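4.2 Garment hanging

The second task covers the full sequence from a garment lying on a bed to the same garment on a rail. We collected 58 demonstrations by teleoperation and trained one policy on all of them, with no separate stages for insertion, lifting and adjustment. Only the head camera and joint positions were used as input. 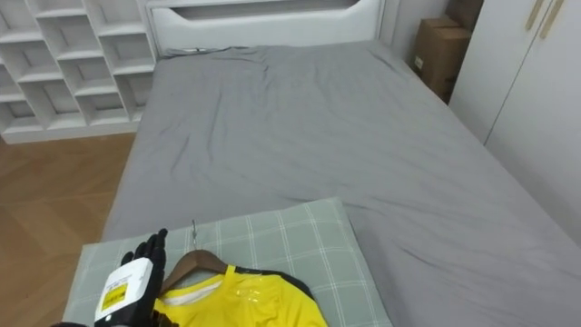
Insertion is the hardest part to learn. The policy has to tell the hanger from the fabric around it and judge which parts of the collar are free to move. A yellow shirt with a white inner lining makes this harder, as the lining shows just below the wood and can be mistaken for the front of the neck opening. Smooth fabric also reflects light, and we did not correct for that in training.

We scored a trial as complete only if the hook was over the rail and both shoulders were supported by the hanger.

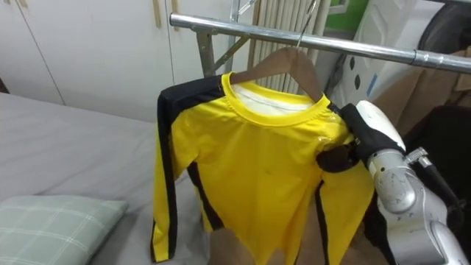
Trials that met the first condition but failed the second were logged as partial. The operator stepped in after 5 failed grasps - a limit we kept the same for every garment.

Figure 2. Garment hanging in the bedroom setup. Top: hand near the hanger, shirt on the bed. Bottom: gripper holding the shirt near the collar, hanger on the rail.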